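Dark polyester cloth comes out of the dryer blotchy and creased

Posted in Laundry & Fabric Care

I rent out table linens on a small scale, mostly 90-inch and 120-inch polyester cloths in navy and black. I recently moved from line drying to a vented tumble dryer, a Skakari 4, and since then the dark cloths come out with hard creases and patches that look darker or duller than the surrounding fabric. The white ones come out creased too, but I see no patches on them.

Settings: wash at warm, 2 scoops of powder, spin at the highest speed the machine offers, then dry on the Cotton program until the sensor stops it. I load four cloths at a time. The label says 100% polyester, tumble dry low. I have tried a second rinse once and it seemed to help a little, but I was not careful about comparing.

Is this a detergent problem, a heat problem, or are the cloths worn out? They have been through fewer than 30 washes.

Posted by linen_by_the_yard

3 replies

Oletero

You most likely have two separate faults and should test for them one at a time.

Creases first. Polyester softens with heat and takes the shape it is in when it cools. A Cotton program runs hot and, on many dryers, ends with a short cool-down that is not long enough for a full load of folded-over cloth. The high spin makes it worse, as the fabric goes into the dryer already pressed against the drum wall in tight folds. Use the lowest heat, drop the spin to a medium setting, and cut the load to two cloths. Take them out while the hems are still slightly damp and hang them over a rail. 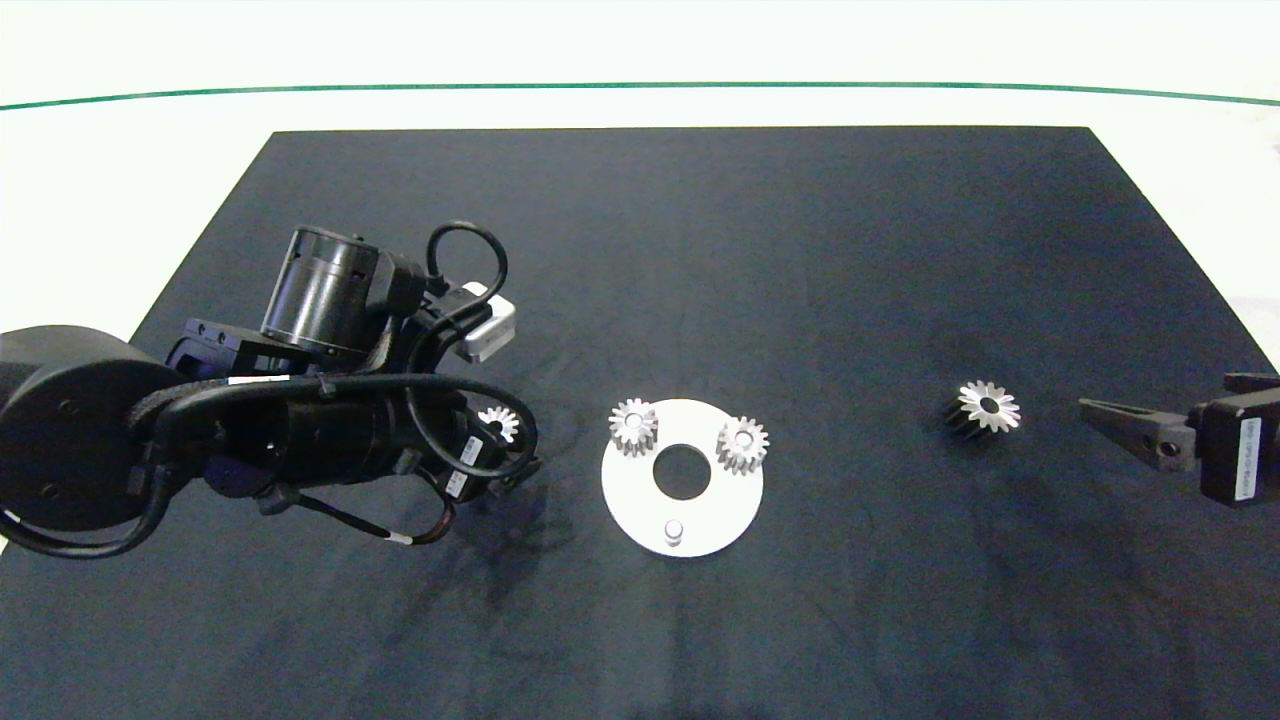
Patches are harder to diagnose, and the word covers at least three things. Undissolved powder leaves a pale, chalky area that brushes off or disappears when wiped with a damp white rag. Softener or dryer sheet residue leaves a darker, slightly greasy spot that does not brush off. Shading from creases is not a stain at all — the cloth reflects light differently where the surface is bent. The navy cloth on the table here has soft creases and mottled darker patches, mostly toward the center, and on a dark color like that you cannot tell one cause from another by eye. Lay yours flat, mark the edge of a patch with a pin, and steam it from the back. If the patch goes away with the crease, it was shading. If it stays, it is residue or dye.

For residue, rewash warm with no detergent and no softener, then run an extra rinse. For softener spots, put a little plain liquid dish soap on the spot, wait ten minutes, and wash again. Do not iron over a softener spot before it is washed out.

If neither step changes anything, the dye may have been affected by heat and you will not get it back.

Sokska

just use liquid detergent. powder is no good for dark stuff in my experience, I switched years ago and stopped having this problem. also clean the lint filter

Győri

I agree with the reply above on low heat. Some additions on the dryer itself, as I service them.

Check the vent before you blame the program. A partly blocked duct keeps moist air in the drum, so the sensor keeps the cycle running and the fabric sits in heat much longer than it should. Pull the duct off at the back, run the dryer empty for a minute, and feel the airflow by hand. Then reconnect it and compare with the flow at the outside hood. If the outside flow is clearly weaker, clean the duct along its whole length.

Clean the moisture sensor bars as well. They are the two metal strips inside the drum opening, and dryer sheets coat them with a film. Wipe them with rubbing alcohol on a cloth, with the machine unplugged. A coated sensor gives unreliable run times.

Large round cloths also ball up. The outside of the ball reads dry while the inside is still wet, and the inside is where the worst creases set. Stop the dryer halfway through — untangle the cloths, shake them out, and restart on low. Timed dry is more predictable than sensor dry for this kind of load. Start with 20 minutes and adjust from there.

Fewer than 30 washes is not old for this fabric. I would not replace anything until you have run a few loads with a clear vent and the lower heat.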